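Filed under: Beverage service | Bar equipment | Glossary D

Drip tray

A drip tray is a shallow receptacle placed beneath a tap, spout or nozzle to collect liquid that misses the vessel or falls after the valve closes. Drip trays are fitted to beer towers, coffee machines, water dispensers and countertop keg units. The term is also used for the removable pan of a refrigerator, which collects defrost water and is not covered in this article.

Construction

Most commercial trays consist of a pan and a perforated or slotted grid. The grid supports the glass and lets liquid pass into the pan. Stainless steel is the usual material in food service, with molded plastic common in household units. Trays are classed by mounting:

Surface trays rest on the counter and are emptied by hand.
Recessed trays are set into a cutout so that the grid is flush with the counter.
Wall trays hang from a backsplash below a row of taps.
Integral trays form part of the dispenser base.
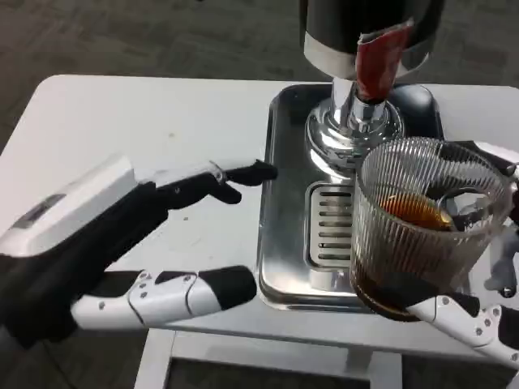 Tap-style dispenser with a stainless steel drip tray and a ribbed glass cup.

Drainage

A drained tray has a threaded outlet connected to a waste line. The line must fall continuously toward the floor sink, and an air gap is left at the end to prevent backflow. Undrained trays depend on capacity. The Skemton pattern, a surface tray once common in hotel bars, was 305 mm long and 60 mm deep and was sold without an outlet. Later versions made at Murnadden added a rear spout for pouring off the contents.
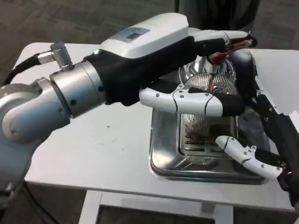

Residue is the main cause of odor and fruit flies at a dispensing point. Sugars and yeast in spilled beer form a film on the underside of the grid, where it is easily missed during wiping. Grid and pan are therefore washed separately in warm water and detergent, rinsed, and dried before refitting. Drain outlets are flushed at the close of service. Chlorine cleaners can pit stainless steel if left in contact with it.

Losses

Liquid caught in the tray is recorded as waste and is not returned to service. In a study of bar losses, Massawe and Kemeys attributed most tray waste to overfoaming and to glasses withdrawn before the valve had fully closed. Owen later argued that line temperature was the larger factor.

See also: Beer tower; Floor sink; Spill mat

Contact the editors | Copyright and reuse | Back to top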